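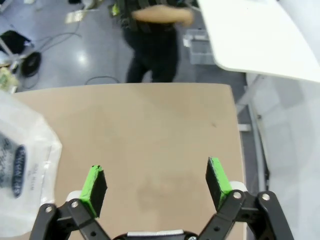
Wrist cam, fingers open over the tan board, bag still on the left edge.

Wed 7 January — robotics club, bench notes (H. Nguyen)

Green coating on both pads getting rough along the edges. Not re-doing it yet. Want numbers with these pads first so we can compare agianst the new ones from Gorard.

Open/close cycling on Ero: left counter running at 532 when we stopped. No faults logged. Slight click on closing, right hand side I think, but Arsenault (the other arm) does it too so maybe just the linkage. Nipped up the joint screws, click still there. Try a washer.

Pick test, foam cubes, 5 goes each position. Near row fine. Far row dropped two, both times one pad touched before the other and pushed the cube round. Looks like centring, not grip force. Whoever has the Anico script — the close offset is in there twice, line 183 and again further down. Second one wins. Took me half the session to spot that.

Closing value now 816, was far too tight before and squashed the foam. Leave it alone pls.

To do
— clear the bag off before the next run, it's inside the wrist view
— wipe the board, smudges on it
— tape marks for cube positions, I was doing it by eye
— cables on floor, route them behind the stand
— ask about the June heat, do we need both arms or just one?

Far row again next session, with the offset fixed.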